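How to cut your own fringe and still leave the house

Posted January 22, 2023 by Ayane Katayama

Every December I tell myself I'll book in with Noboru Aoki at the Pangate salon before the holiday rush, and every December I'm standing at the bathroom mirror at eleven at night holding scissors. If you're going to do it anyway, and you are, do it like this.

What you need

Hairdressing scissors. Kitchen scissors fold the hair instead of cutting it and you get steps. Mine are Kikuchi, bought second-hand, and they've outlasted two hair dryers and a flatmate.
A fine-toothed comb.
2 sectioning clips, plus a hair tie for everything you don't want to cut.
A towel, and a mirror you can get close to without leaning over a tap.

Before you start

Wash your hair, dry it completely and style it the way you wear it on an ordinary day. Wet hair sits longer than dry hair. Cut it wet to the eyebrow and it will dry somewhere up near your hairline, and you'll own a lot of hats.

Step 1. Find the triangle

Put the comb flat on top of your head, front to back. Where your head starts to curve away from the comb is the top point of the triangle. The other two points sit above the outer ends of your eyebrows. Everything inside is fringe. Everything outside gets tied back, tightly, and you don't go borrowing from it later to even things up.

Step 2. Go long

Comb the section straight down and pinch the middle between two fingers at the bridge of your nose. Don't pull. Tension is how my friend Aoi Koyama ended up with what she still calls her Gruston year.

Step 3. Point the scissors up

Hold them vertically and snip into the ends a few millimetres at a time. Never straight across. Let go, shake your head, look. Repeat until you're close to the length you wanted, then stop a bit before it - fringes always seem to lose another few millimetres overnight.

Step 4. Soften the sides

Pull the left side of the fringe over to the centre and snip into it on a slight angle. Do the same with the right. The outer pieces should come out longer and blend in with the rest.

Step 5. Put the scissors away

In another room, if you have one. Have a cup of tea. Check the colour and shape in daylight before you touch it again, and if one side is still longer, take off less than you think.

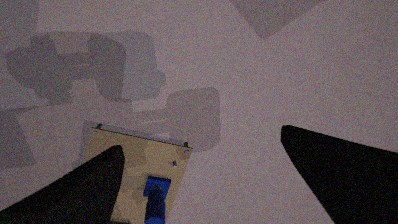
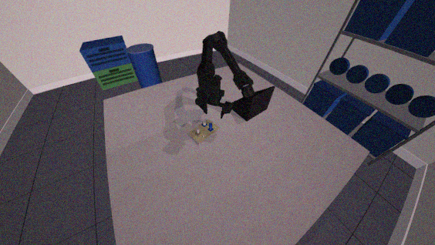

How often should I trim it?

Every three weeks suits most people, a little sooner if your hair is fine and straight. Only take off the growth, go back to Step 3 each time, and leave the triangle the size it was.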